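Tampos de madeira: o óleo "eterno" da Zarkness

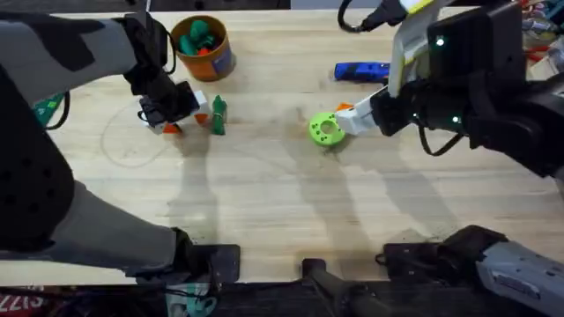 Tampo de madeira clara, com um pequeno objeto verde em forma de garrafa pousado em cima.

A Zarkness promete que uma única demão do novo óleo protege a bancada da cozinha durante 30 meses. Custa 79 euros a lata. Pedi os ensaios em maio e recebi um folheto com fotografias bonitas e nenhum método.

Driss Shehata, marceneiro na Ferna, usou-o em dois tampos de clientes e voltou ao óleo de linhaça. «Cheira melhor, isso concedo», diz ele. Quanto à resistência ao vinho e ao limão, não notou diferença.

Pode ser que o produto seja bom. Por enquanto, falta prova, e a lata da Jesari sai por 27 euros. Quem já tiver a bancada oleada há mais de um ano com o da Zarkness, escreva-nos.

Imprimir | Enviar por e-mail
1046 partilhas
Contacto | © Boletim Bitar | Voltar ao topo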